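# Keep the Old Handles

When I moved into the apartment on Arthur Street, the cabinets in the kitchen had no handles. The landlord was proud of this. You pressed the corner of a door and it popped toward you, if you pressed the right corner and pressed hard enough. I lived there for four years and never got used to it. Guests would stand in front of the cupboards with an empty glass in one hand, patting the doors like someone looking for a light switch in the dark.

I have been thinking about those doors ever since, and I have come to hold a firm opinion about them. A door or a drawer should have something on it that you can take hold of. It should stick out. It should be big enough for a whole hand or at least three fingers, and a stranger should be able to find it without being told.

That used to be too obvious to argue about. It has stopped being obvious. Walk through any furniture showroom and look at the kitchens. Most of the doors are flat. Some have a groove along the top edge where you hook your fingertips. Some have a spring latch behind them. The salesperson will call this a clean look. The Fanthorpe showroom in Vandorport, where my sister bought her kitchen, had one display with knobs on it when we went, and it was in the back by the restrooms, marked down.

I understand why people like it. A flat kitchen photographs well. It also sells well, since a buyer looking at a picture sees the surfaces and has no chance to try the doors. The trouble comes later, on an ordinary evening, when you have chicken on your fingers and need the colander.

With a handle, you hook it with one clean finger and pull. With a push latch, you press the flat face of the door with whatever part of you is least dirty. I have used my elbow, my hip and once my forehead. The groove is worse. Crumbs and grease settle into it, and it has to be cleaned with a rag wrapped around a butter knife. My sister paid extra for hers.

Then there are the people whose hands don't do what they used to. Dzifa Sowah worked as an occupational therapist for most of her career, and she was my neighbor for part of it. A lot of her job was going into homes after someone had a stroke or a hip replacement and figuring out what they could still open. She told me the first thing she did in any kitchen was try every door herself with her thumb tucked into her palm. Bar handles passed. You can drop four fingers behind a bar and lean back, and the door comes with you. Round knobs passed if they were large. Small round knobs mostly failed, and the grooves failed every time.

"They think they need a new kitchen," she said. "They need a screwdriver and a bag of handles."

She kept a box of handles in the trunk of her car.
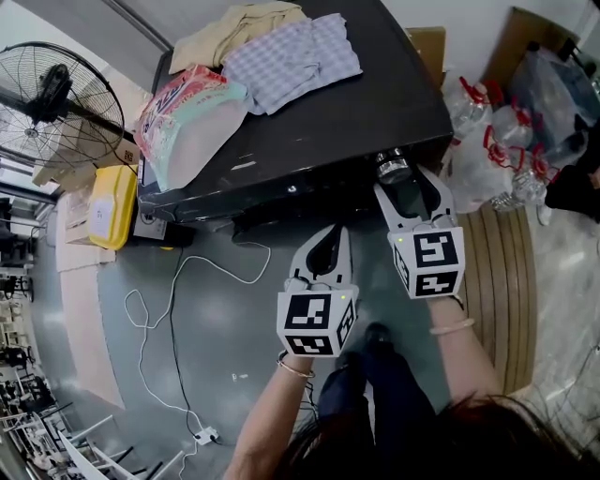
*Something to grab on the front of a cabinet.*

I don't want to pretend that every old handle was a good one. My grandmother had a dresser with brass drops, the little hanging kind, and they rattled whenever a truck went by. The house I grew up in had porcelain knobs in the bathroom that came loose and spun in place until someone tightened the screw from behind. Some handles catch on pockets. I have torn the belt loop off two pairs of pants on the same drawer. A handle at the wrong height will find a toddler's head sooner or later, and a parent who takes them off for a few years has my full support.

Those are problems with particular handles, and they can be fixed one at a time for the price of lunch. A loose knob takes a turn of the wrist. If you hate the ones you have, you can unscrew them and put on different ones before dinner. When a push latch wears out, you have to find the maker, learn the part number, and hope it's still sold. I went through this with the cabinet under my bathroom sink. The latch was made by a company called Sistico. It had been replaced by a newer model with its screw holes in a different place. I ended up drilling through the door and putting on a knob. It has worked ever since, and it is the only thing in that bathroom I like.

The same thing has happened well beyond the kitchen. Car doors now have handles that lie flat until the car decides to offer them to you. In January I stood in freezing rain outside a friend's car while she tapped her phone, and then tapped the door, and then hit the door with the side of her fist to break the ice off a handle that had not come out. Washing machines have lost their dials. Faucets in airport restrooms turn on when they see your hands, or they don't, and you move down the row waving at each one. Our office stove has a glass panel where the knobs should be, and when a pot boils over, the water runs across the panel and the burner shuts off or turns itself up.

In each case something you could feel has been replaced by something you have to look at. I think that is a real loss, and I think it gets waved away because it sounds like grumbling. A knob tells you where it is, which way it goes, and how far you have turned it. You can work it in the dark, or while watching a child, or while talking to someone across the room. A flat panel asks you to stop and look down.

People who design these things sometimes say that we'll learn. That's partly true. My sister has learned her kitchen. She opens the doors without thinking, and she was a little hurt when I told her I was writing this. But she is one person, and it's her kitchen. Her mother-in-law has not learned it. The babysitter has not learned it. The plumber left a black thumbprint on three doors while trying to find the one with the shutoff valve behind it. A house gets used by more people than the ones who picked it out.

Public buildings have even less excuse. The branch library near me was redone two years ago and came out lovely in most ways. The new restroom doors have a steel plate on one side and a thin recessed pull on the other. It's the kind you can only get two fingertips into, and the doors are heavy. I have watched grown men set down their books to use both hands. I wrote to the branch manager, Akosua Essien, and she wrote back the same afternoon. The pulls had been chosen to match the ones on the meeting rooms. The meeting rooms have light doors that are usually propped open. She had asked for a price on changing them, and it came to 1,338 dollars for the floor, installed. Her budget had no line for it until the next year.

I thought that was a fair answer and a depressing one. Ordinary handles would have cost less in the first place. I would bet they were drawn by someone who looked at the two sets of doors side by side on a screen and liked that they matched.

I'll grant the best argument on the other side, which is about narrow spaces. In a galley kitchen, or on a boat, or in a hallway where the closet doors face each other, every inch that sticks out is an inch you bump into. I rented a boat cabin once with flush ring pulls on all the lockers, and they were right for the job. You lifted the ring with one finger and then had a proper loop to pull on. Whoever came up with those had thought about bare shins and about hands at the same time. I have no quarrel with them. My quarrel is with putting the same idea, with the useful ring removed, in a kitchen with seven feet of open floor in front of it.

There is also the matter of taste, and I'm not going to win that one. Some people look at a row of handles and see clutter. I look at it and see a row of doors I can open. I would only ask that anyone about to order a kitchen do what Dzifa did. Go to the showroom, tuck in your thumb, and try the doors. Try the heavy drawer, the one meant for pots, and ask them to put some pots in it first. Try it with a wet hand if they'll let you. Bring the oldest person you regularly cook for, and stand back and keep quiet while they look for the way in.

If you still want the flat doors after that, buy them. You'll at least know what you're getting. Ask which side the latch is on, and write down the part number somewhere you'll be able to find it.

I moved out of the Arthur Street apartment three winters ago. The place I have now was last fixed up by someone with a weakness for big, plain, ugly wooden knobs. They don't match anything. One of them has a crack in it, and I've been meaning to glue it. When people come over, they get their own glasses.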